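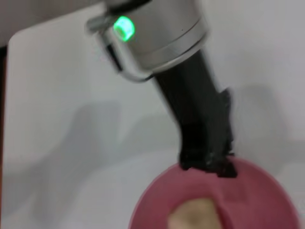 Lodoren 数据集图集:腕部视角,碗类任务

本页属于 Lodoren 示教数据集的图集部分,对应碗类任务的腕部视角。数据由 Presirard 的操作学习小组采集,遥操作,单臂。碗类任务本期收录 1,000 条轨迹,分 22 个采集批次。图注只写与标注有关的内容,任务定义、字段和剔除规则列在图注之后。

图注

腕部视角,碗沿接触。黑色夹爪指尖压在粉色碗的上沿,碗内有一块米黄色物体,外形近似面包一类的小块食物。白色台面,腕关节上的绿色环形指示灯亮。
画面有明显运动模糊,夹爪与腕部外壳的轮廓发虚,碗沿接触点仍可辨认。模糊等级标“重”,接触标签标“指尖—碗沿”。

任务定义

碗类任务共 4 个子任务:向碗内放置物体、从碗内取出物体、夹住碗沿平移整碗、用指尖推碗。每条轨迹只对应一个子任务,由操作员在开始录制前选定。录制中途改变意图的,整条作废,不做事后改标。

语言指令在录制前生成,操作员按指令执行。同一子任务有多种措辞,“把碗推到左边”和“碗往左挪一点”归入同一目标,但文本字段分别保留。指令中出现的颜色词以实物登记表为准,不按画面颜色改写。白平衡漂移时,粉色碗在部分批次里偏紫,标注员不应据此改动指令。

碗内物体统一登记为“内容物”。能从登记表查到名称的填名称,查不到的填形状和颜色,材质一栏留空。单看腕部画面猜测物体类别的做法在早期批次里出现过,复核时已全部退回。

接触标签

接触标签分为无接触、指尖—碗沿、指腹—碗壁、指尖—内容物、夹持、不确定。标签逐帧给出,由标注员在腕部视频上标起止帧,中间帧自动填充。

指尖—碗沿与夹持的区别在于另一根手指的位置。腕部相机通常只能完整拍到一侧手指,另一侧被遮挡或落在画面外,此时须对照夹爪开度。开度仍在变化的,标指尖—碗沿;开度稳定且与碗壁厚度一致的,标夹持。两者都不满足,标不确定。

阴影不作为接触依据。白色台面上手指的影子边缘很软,指尖离碗沿还有一小段距离时,影子可能已经和碗沿重合。Kaiwen Dong 在复核说明里要求:凡是只凭影子判断的接触,一律降为不确定,等待第二名标注员处理。

运动模糊

模糊分轻、中、重三级。轻:边缘可定位。中:边缘有重影,但零件可以区分。重:轮廓涂抹,表面纹理丢失。等级按夹爪区域评定,背景清晰与否不计。

重度模糊帧默认保留。训练时策略网络在部署端会遇到同样的画面,只留清晰帧会让训练分布偏离实际执行过程。需要做位姿回归的使用者可以按等级字段过滤,过滤后须检查时间戳是否仍然连续。

以下情况不论任务成败均剔除:腕部视频丢帧;关节状态与视频时间戳错位且无法对齐;相机支架松动导致外参失效。任务失败的轨迹不剔除,单独打失败标签。碗被压翘、内容物滑落、推碗时指尖越过碗沿,都属于有效的失败样例。

采集流程

台面由 Nakura 工位提供,各批次布局在录制前登记。流程如下:

复位机械臂,检查腕部相机画面,确认夹爪可以完全开合。
按随机表摆放碗和内容物。随机表只给出区域,不给出精确坐标,操作员不得为了便于抓取而调整朝向。
读取指令,选择子任务,开始录制。
执行。出现意外接触时继续操作,除非触发力保护。
停止录制,填写结果:成功、失败、作废。作废须写原因。
复位物体,进入下一条。

每批次结束后做一次手眼标定检查。误差超限时,该批次挂起,重新标定后抽查首尾轨迹,再决定是否入库。星期三的采集时段与工位清洁时间相邻,台面反光条件与其他时段略有不同,批次备注中写“台面已清洁”,使用者可据此分组。

字段说明

episode_id:轨迹编号,批次内唯一。
batch:采集批次。
instruction:语言指令原文。
subtask:子任务。
wrist_rgb:腕部彩色视频。
joint_state:关节位置与速度。
gripper_width:夹爪开度,插值到视频时间戳。
contact:逐帧接触标签。
blur:逐帧模糊等级。
outcome:结果。
note:操作员备注,自由文本,未做清洗。

gripper_width 在前几个批次里有一个控制周期的延迟,九月的版本已经修正,旧版本的下载者应替换该字段,视频文件不变。note 字段中有大量缩写,“沿”指碗沿接触,“翘”指碗的一侧离开台面,“空”指夹爪闭合后未夹到物体。

已知问题

推碗子任务的成功判定偏松。现行规则只看碗的终点是否进入目标区域,不看内容物是否留在碗内。Lü 提出将内容物状态拆成独立字段,下一版本采用,旧轨迹由标注员补标。

碗的颜色分布不均,粉色碗占比偏高,后续批次改用随机抽取。以颜色为条件的指令跟随实验,建议先按颜色重新采样,再划分训练集和验证集。划分以批次为单位,不要按轨迹随机切分,同一批次内光照和相机外参相同,混切会使验证结果偏高。

标签勘误请注明 episode_id、起止帧和建议标签,发给 Kaiwen Dong。只写“接触标错”而没有帧号的,不予处理。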